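Chapter 9
The Tube and the Hole

In this chapter
9.1 What the project asks for
9.2 Poses, and where to measure them from
9.3 Closing a gripper on something round
9.4 Going down slowly
9.5 What to do when it misses
9.6 Writing it up

Before you start you should have finished Chapter 7 (moving between poses) and at least read Chapter 8 (contact and friction). If you skipped Chapter 8 after the first page of equations, you are in good company, but go back and read the boxed sections. You will need them by 9.3.

By now your arm can wave. It can trace a square in the air, and with a little coaxing it can trace the same square twice. Most classes reach this point in a cheerful mood and begin to talk about entering competitions. This chapter usually puts a stop to that for a fortnight.

The task is to take a capped test tube and put it in a rack. A person does this while looking for a pen. The rack has holes, the tube is narrower than the holes, and gravity is on your side for the last part of the journey, so it is hard to see at first what there is to write a chapter about. Then you run your first program, and the tube comes down on the solid bit between two holes and stays there, with the arm pushing politely on it until the simulator loses patience.

The project comes from the Verkham robotics club, which set it as a warm-up for new members before the Kılıçarslan Cup. The warm-up was meant to take an evening. In the first year the club ran it, the log shows 213 attempts before anybody's tube went all the way in, and that one had been aimed at the hole next door. The club kept the log, and with its kind permission we shall be quoting from it, mostly as a source of mistakes. The entries are short. "Missed." "Missed again, other side." "In! Upside down."

You will do all the work of this chapter in Stirka, the simulator you installed in Chapter 2. If your school has a real arm, leave it switched off for now. A simulated tube can be dropped, squashed, flung at the backdrop and driven through the table without a form having to be filled in afterwards. It also costs nothing to reset, and you will be resetting it a good deal. Those of you who feel that simulation is cheating may like to know that the real thing is harder in every respect, and is saved for Chapter 12.

Open the Lotano bench file and have a look round before you touch anything. There is a table, an arm, a rack and a tube, and that is the lot. Earlier versions of the file had more in them. There was a mug, a second rack in a different colour and a box of spare caps, and students spent whole lessons moving the mug. The mug has been retired.

A word on how the work is scored, as this is what you will want to know and what the rest of the chapter will keep bringing up at awkward moments. One run is one try at picking up the tube and placing it. You will do 100 runs with the rack where the bench file puts it, and another 100 with the rack nudged by a small random amount at the start of each run. That makes 200 altogether, and the second half is where the marks are. A program that always sends the arm to the same spot will do handsomely in the first half and fall to pieces in the second. Every class contains someone who hands it in anyway.

A run counts as a success if, at the end of it, three things are true: the tube is standing in the hole you named, the gripper has let go, and the gripper has moved clear. The last two were added to the rules after the club's second year. One entry had solved the problem of the tube falling over by never letting go of it, which the log describes as "stable".

Think about the following for a few minutes before reading on. They are not for marks.

Where, exactly, is the tube? You may be tempted to say "in the gripper". Your program will want to know which part of the tube, and measured from where. The bottom end has to meet the hole, yet the fingers are at the other end, holding the cap. If the tube leans a little in the fingers, the top can be just where you wanted it while the bottom is somewhere else.

How hard should the fingers squeeze? Too lightly and the tube slides down or swings. Too hard and the simulator, which takes its contact forces seriously, may fire it out sideways like a wet bar of soap. Chapter 8 had a good deal to say on this, in the part with the equations.

How would the arm know it had missed? You would see it at once. The arm has no opinion on the matter unless you give it one. Write down two signs of a miss that could be read off the numbers Stirka gives you at each step, and keep the paper. We shall want it in 9.5.

We have found it helps to break the job into stages and give each one a name, if only so that you have something to shout across the room. The club used the names below and so shall we.

Reach. The arm moves to a point over the tube, fingers open.
Grip. The arm comes down and the fingers close on the cap.
Lift. Straight up, until the bottom of the tube is clear of everything.
Carry. Across to a point over the chosen hole.
Lower. Straight down, slowly.
Release. Fingers open, arm goes up and away.

Reach, Lift and Carry are Chapter 7 work and ought to go well. Grip takes up 9.3. Lower takes up 9.4, most of 9.5 and, if past classes are any guide, several lunch breaks. Release looks like an afterthought and behaves like one until the day a finger catches the cap on the way up and takes the tube along with it.

You will notice there is no stage called Check. Leave it out on your first attempt. Write the six stages in order, run them blind, and record what happens for ten runs without changing a single line. This is dull, and the pull towards fiddling after the second failure is very strong. Resist it. A program that has been altered between every run has no results, only memories.

Keep your own log from the first run. One line per run will do: the run number, the stage it reached and a word or two on how it ended. "Bad" is of no use to anyone. "Lower, hit rim, leaned left" is worth having. When the club went back through its log at the end of the year, 69 of the misses turned out to have the same cause, a hole position measured from the wrong corner of the rack. It had been written down again and again by different people in different words, and read by none of them. We measure from the centre of the top plate in this book, and 9.2 explains how to find it.

Warm-up exercise 9A

Load the Lotano bench file and put the arm into the Lower stage by hand, using the sliders. Use the front view, so that the arm, the tube and the rack line up one above the other. Bring the tube down in small steps until its end is just inside a hole near the middle of the rack, then stop and save the pose. Do not let go of the tube yet. Now switch to the side view without moving anything, and write down whether you still believe the tube is upright.

Most people's confidence drops a little at the side view. A front view tells you a lot about left and right and keeps quiet about near and far, and a tube leaning straight towards you can look as upright as a lamp post. Save the front view as well, as you will be comparing it with the side view in 9.2.

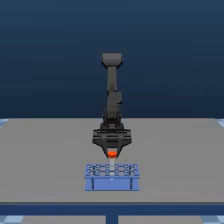

Once you have both views saved, try the same thing at a hole in one of the corners of the rack, where there is less room for being nearly right. Move one slider at a time and note which one you moved. If the tube jams, raise it until it is clear and come down again; pushing harder is covered in 9.5, under the heading of things that do not work. Bring your saved poses and your log with you to the next section, along with the piece of paper from earlier, which you have of course kept.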